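Komberg puts shared-table rules for two-armed robots into writing

Komberg has published a code of practice for sites where a pair of robot arms works from one table. It covers start-up, stopping, cable checks, clearing up and what must be written down when something is dropped or struck. The code applies at both Komberg sites, Bidico and Ung, from October, and visiting teams will be asked to sign it before they are given a log-in.

The text runs to 83 numbered clauses. Most are short. Many were already habits at Bidico, where the longest-serving tables are, but they had never been written down in one place, and the Ung site had grown its own version with different names for the same things. Staff moving between the two had to learn which version they were under.

The largest change concerns the arm that is not working. Under clause 14, when a task needs only one arm, the other must be raised clear of the work surface with its gripper open and empty, and must stay there until the task has ended. Operators may no longer leave it resting on the table or holding an item ready for the next job. An arm parked in this way still counts as live. Hands stay off the table until both arms have been stopped from the control desk, and a coloured light on a base is not to be taken as permission to reach in.

Cables get a section to themselves. Each arm is to be moved slowly through its full reach at the start of a shift while a second person watches the cable for snags or tight bends. Cables at the foot of a base must lie flat and be kept out of the path of either arm. Anything that rubs is reported before work starts – tape is not accepted as a repair.

Household tasks such as loading a dish rack, folding cloths and sorting cutlery are dealt with in an annex. The surface must be covered with a mat, and only the items named on the task sheet may be on it. Spare cups and plates go on a separate shelf. Glass and china are not allowed until the same task has been run with unbreakable items and signed off. A cup that is dropped is logged even if it is unharmed, and so is a rack that has been pushed out of place, as a moved rack can throw out every placement after it.

The annex also sets out how an item may be let go. The gripper should open only when the item is supported from below or held between prongs, and the arm should then draw back along the line it came in on. Sideways withdrawal is ruled out for racks of any kind. Komberg says the rule came out of a review of 2,208 logged placements, in which caught prongs were the most common cause of a stopped run.

Bienvenido Salazar, who edited the code, said the drafting group had tried to keep to things a person could check by looking. "If a clause needed a meter or a spreadsheet, we asked whether it belonged in the daily rules at all," he said. Measured limits for speed and grip force are kept in the risk assessment for each table and are not repeated in the code.
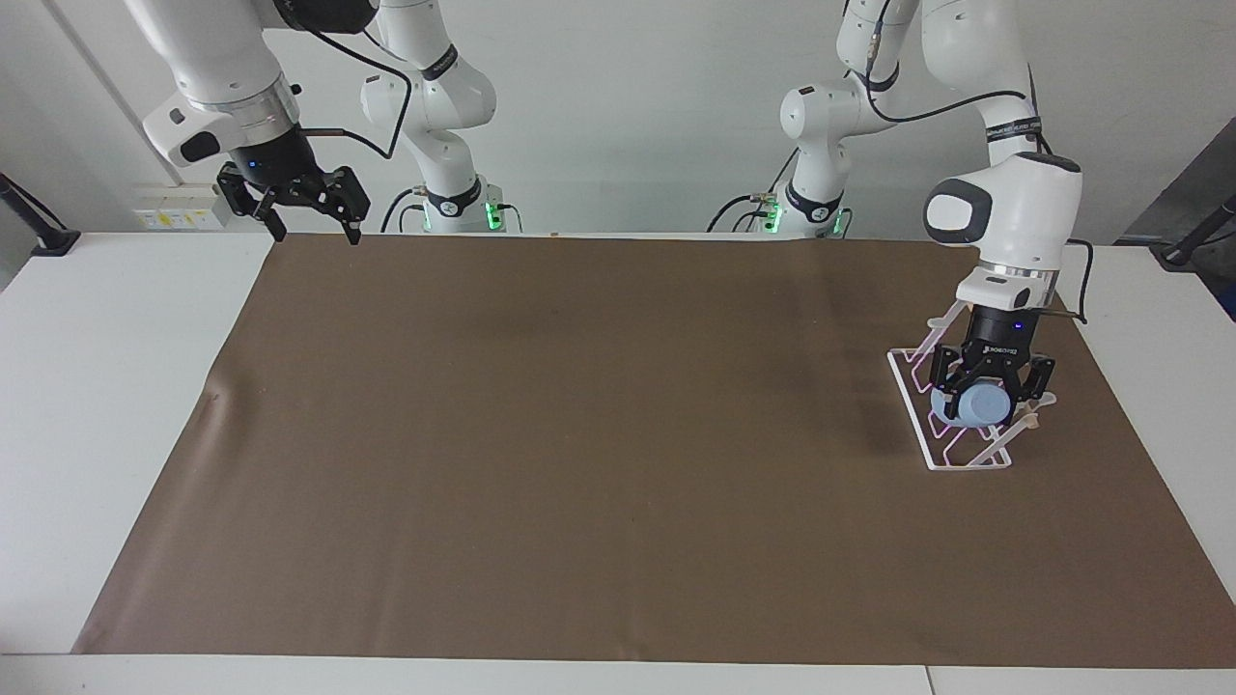

Shaimaa Abdel Rahman said the clause on idle arms was right but should go further, and that she would like to see the raised position fixed for each table so that anyone walking past could tell at once if an arm was out of place. She also questioned the rule on signing off unbreakable items first – a plastic cup and a china one differ in weight and grip, she said, and a clean run with one tells an operator only so much about the other.

Salazar said both points would be looked at in the first revision. A fixed parking position had been in an early draft and was taken out when the two sites could not agree on a height.

Hollar, which trains operators for Komberg, will add the code to its induction course. Existing operators will have a half-day session at their own site, starting at 9.30 am, with the cable check and the release rule done at the table. Printed copies will be kept at each control desk, and comments on the text can be left in the log book there.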